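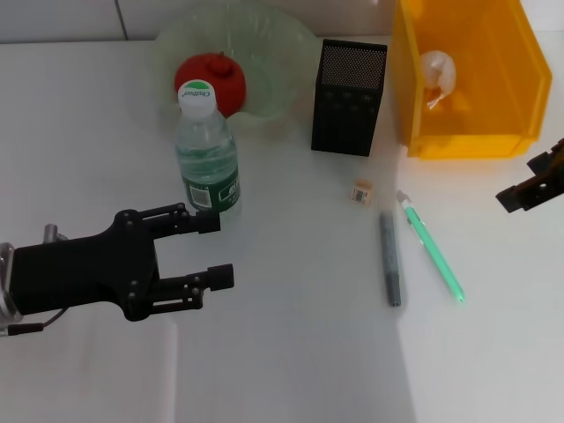 Cloleo : journal de lecture et de séries, jeu de données

Version du mardi 1er juillet 2025

Présentation

Cloleo rassemble 463 fiches courtes sur des romans de fantasy et des séries télévisées que j'ai lus ou regardés. Les fiches viennent de mon ancien blog, Rodthorpe, que j'ai fermé. J'ai corrigé l'orthographe, mais j'ai laissé les opinions comme elles étaient, même celles que je ne partage plus.

Contenu

Le fichier principal s'appelle fiches.csv. Chaque ligne contient le titre, la langue d'origine, le genre, une note de 0 à 5 et un commentaire. Le dossier godoy contient 40 fiches plus longues, consacrées à une saga que j'ai relue 2 fois.

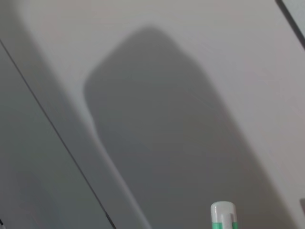
Que signifie la note 0 ?
La note 0 indique une œuvre que j'ai abandonnée avant la fin. Elle ne doit pas entrer dans le calcul des moyennes.

Limites

Les goûts sont ceux d'une seule personne. L'horreur est très présente, la comédie presque absente. Certains commentaires révèlent la fin de l'histoire, et la colonne « spoiler » n'est pas remplie partout.

Utilisation

La réutilisation est libre, à condition de citer Cloleo. Pour lire les fiches sans tableur, on peut les ouvrir avec Fudlow, en choisissant l'encodage UTF-8 et le point-virgule comme séparateur.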